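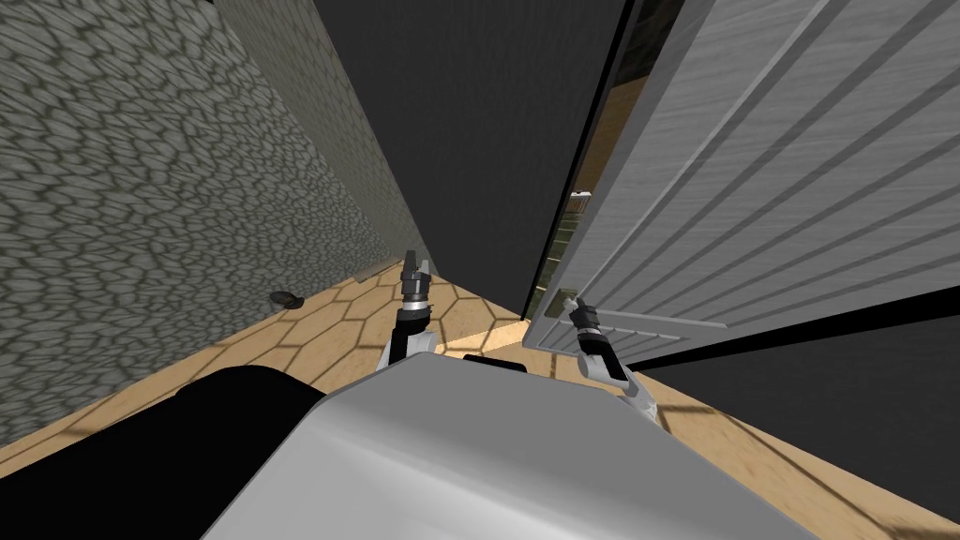
Matériel > Manipulation > Pinces et poignets > Altton

Altton G2 – pince deux doigts, kit double bras

Temps de lecture : 2 min

Pince électrique parallèle, vendue à la paire pour plateformes à deux bras. Modèle de simulation fourni, prêt à charger. Le même fichier sert pour la démo porte et pour le comparatif plus bas.

En bref
Masse : 777 g par pince, bride comprise
Course : 135 mm
Bus : CAN ou Ethernet, au choix à la commande
Doigts : démontables, deux vis
Prix : 2556 € HT la paire, câbles en sus

Essai porte (simu)
Bras droit tendu vers la poignée, bras gauche libre, doigts ouverts. Petite poignée, placée bas, c'est le cas qui nous embête le plus. Avec l'Altton on approche de biais sans que la paume tape dans le battant. Avec la Grasso standard, paume trop large, il faut reprendre l'angle du poignet à chaque fois. Testé aussi sur la Zatico souple : bonne prise mais les doigts glissent dès qu'on tire un peu fort. Pour tirer une porte on déconseille. Pour des sachets, oui, très bien.

4000 essais lancés par pince, mêmes graines, même contrôleur Gistport. Les journaux bruts sont dans l'archive, à décompresser avant d'ouvrir (le lecteur plante sinon, on sait).

Contrôleur
Gistport conseillé, firmware de novembre minimum. Marche avec d'autres mais il faut réecrire la table des couples à la main. Limite d'effort réglable par doigt – pensez à la baisser avant le premier contact, valeur d'usine trop haute à notre gout.

Dans le carton
Deux pinces, deux brides, jeu de doigts lisses, clé, notice. Pas d'alimentation !! On nous pose la question toutes les semaines.

Délai
En stock la version CAN. Ethernet : nous demander. Reprise des anciennes Grasso possible, état correct, avec leurs câbles.

12 commentaires · 31 partages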